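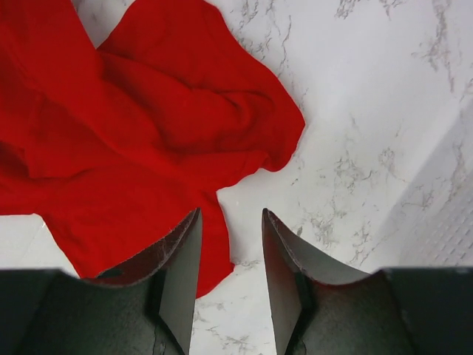 Noemi Pagano on hidden objects, bad maps and why Clonstead has no timer

I got hold of Noemi Pagano at four in the afternoon her time, and she'd just eaten a very late lunch and wanted to talk about doors. Specifically the doors in Prumurley, her first adventure game, which a lot of players (me included!) got stuck behind for an entire evening.

"The cellar door was a mistake," she said. "I thought the clue was in the painting. Well, it was in the painting, but it was in a corner of the painting that's nearly black on most screens. I had 726 emails about that door. I answered all of them."

I asked if she kept a form letter for it. She did not. She typed the solution out every time, and toward the end she started adding recipes.

Her new one is Clonstead, a hidden object mystery set in a drowned railway town, and it's due in July. You play a surveyor called Bassi who arrives to draw a map of the place and keeps finding that the map is wrong. I've played the first two chapters and I'm hooked – the ferry office alone has more going on in it than some full games I've finished this year. There are 15 chapters altogether, and she says the middle ones are the longest.

"People always pad the end," she told me. "You've solved it, you know who did it, and then there's one more sliding tile puzzle. I hate that. I'd put the big stuff in chapter seven and let you go home."

What about the timer? Her old studio, Clurkell, was known for them, and I remember sweating over a jewelry box with the clock running down. Pagano worked there as a scene artist before going solo.

"I drew that jewelry box! I never beat it, though. I'd lose with the answer sheet next to me." So Clonstead has no clock anywhere, and hints recharge fast. If you click all over the place it doesn't scold you or turn the cursor fuzzy. She tried a penalty in an early build and her sister quit playing after ten minutes, so out it went.

We got onto the objects themselves, which is where she really gets going.

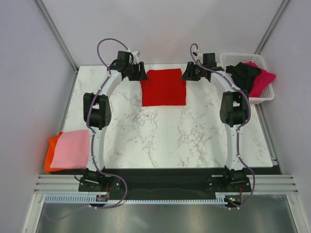
She draws every item by hand and keeps them all in one giant file, and at last count it held 2,339 of them. Plenty are variations on the same thing, she admits. She has drawn a lot of keys. The rule she set for herself is that anything on the list has to belong in the room, so no bananas in the chandelier.

"I know people love the banana in the chandelier," she said. "I love it too. But Bassi is supposed to be investigating, and if there's a banana up there, then that's the case, isn't it? You'd have to ask about the banana."

I told her my one gripe, the journal, which is hard to read on a laptop. She groaned and said she'd heard that already from her testers. There'll be a bigger font at launch, and a way to go back to old pages without leaving the scene. Voice acting is still up in the air. She's recorded the ferryman and the widow and isn't sure about the rest.

Before we hung up I asked if getting 100 percent unlocks anything. She thought about it for a while.

"There's a door," she said.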